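Betreff: Re: [Sammelkarten] Tausch Prorlow-Serie, Börse, Hüllen

Hallo zusammen,

sorry, komme erst jetzt dazu. Nur schnell, muss gleich los.

Am Nov 5, 2020 schrieb Thulani Ngubane:
> Ich habe aus der Prorlow-Handballserie noch 12 doppelte, alle aus
> dem ersten Druck (matte Rückseite). Suche dafür die Torhüter, am
> liebsten den kompletten Satz. Weiß jemand, ob die Karten mit
> blauem Rand wirklich später gedruckt wurden? Und was nehmt ihr
> für Hüllen? Meine alten werden wellig.
> Gruß, Thulani

Zum blauen Rand: ja, zweiter Druck. Steht so bei Hegedűs im Katalog, hinten im Nachtrag, nicht im Hauptteil. Auflage dort mit 3,268 Sätzen angegeben, für den ersten nur 400. Ob das stimmt, keine Ahnung. Busisiwe Cele hatte mal dagegen argumentiert, such mal im Archiv nach "blauer Rand", war im April.

Torhüter hab ich drei, zwei davon mit Eselsohr oben links. Die dritte gebe ich nur gegen eine matte Nummer aus der Rückraum-Reihe. Schick mir einfach deine Liste, aber bitte als Text und nicht wieder als Tabelle, mein Programm zerlegt die.

Hüllen: früher Midix, jetzt Clestodex. Die von Midix sind mir zu eng geworden, man verkantet die Ecken beim reinschieben. Clestodex kommt im 300er Pack, reicht ewig. Nicht die mit Klebelasche nehmen!! Gert Venter hat sich damit eine ganze Seite ruiniert.

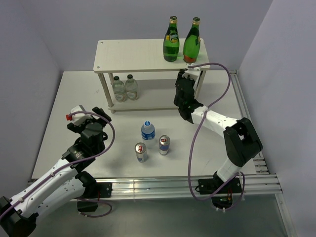
Grüne Glasflaschen oben, Wasserflaschen unten

Zur Tauschbörse, weil Heike Harms gefragt hatte: Tische wie letztes Mal, also bitte keine großen Vitrinen mitbringen. Aufbau ab zehn. Wer Alben verkauft, sitzt hinten links, Einzelkarten vorne. Adwoa Dogbe macht wieder die Tischliste, meldet euch direkt bei ihr und nicht über die Liste, sonst geht das unter. Ich bringe die Lupe und die Waage mit, Preisschilder bitte selber.

Echtheit prüfen wir nur bei Karten vor dem zweiten Druck. Für alles andere fehlt uns das Vergleichsmaterial. Unterschriften gar nicht, da gab es zuviel Streit.
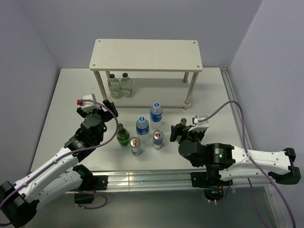 Noch offen

- Thulani: Liste schicken, und ist die Nummer vom Kreisläufer noch frei?
- Heike: ein Tisch oder zwei?
- Busisiwe: hast du den Scan von der Rückseite noch? Meiner ist weg.
- Gert: Porto bekommst du auf der Börse wieder, hab ich nicht vergesen.

Bin bis morgen abend nicht am Rechner.

Grüße in die Runde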